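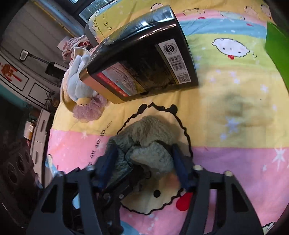

Puneo opens second round of home recordings in Ostanwood

Ostanwood, 2018-11-02

Puneo, a small company that works on robots for the home, has started the second round of its recording project in Ostanwood. The project is called Siline. Its purpose is to gather many short examples of ordinary housework, so that a learning system can later be trained on them.

The company does not send a robot to the homes. A person holds a gripper with a camera on it and does the task by hand, for instance picking up a towel from a bed and putting it in another place. The camera records what the gripper meets, and the recording is saved together with a short note on the task.

In the first round, which was finished in the summer, the team recorded 212 sessions. Most of them were made at tables and kitchen counters. The new round is planned for 100 sessions and will be only about soft things: towels, blankets, clothes and bedding.

"Cloth is the difficult part for us," said Hamisi Ndung'u, who leads the recordings. "A cup has the same shape every time you take it. A towel has a new shape every time, and if it lies on a blanket with many colors and pictures, the system must learn where the one ends and the other begins."

For this reason the people who take part are asked not to tidy the room before a session. Toys, boxes and other things may stay on the bed where they are. According to Ndung'u, the first recordings with cloth were made in the company's own office, on a plain gray mattress, and the system trained on them did poorly when it was tested with bedding from a normal home.

Each session takes two hours, with a break in the middle. The person who records repeats a task many times and drops the cloth in a different way before each new try. Attempts in which the cloth slips out of the gripper are also kept. They are marked as failed and stored separately, and the team has not yet decided how they will be used in the training.

The recordings are checked in the neighboring town of Kinyua, where Puneo rents two rooms above the post office. The checkers look for papers with names, faces in mirrors and similar private details, and these parts are removed before the files go further. A household can ask for all of its recordings to be deleted until the end of November.

Households in Ostanwood and Kinyua that want to take part can still write to the company. Sessions are held on weekdays and on Saturday mornings. A small payment is given for each session, and the gripper is brought and taken back by the team.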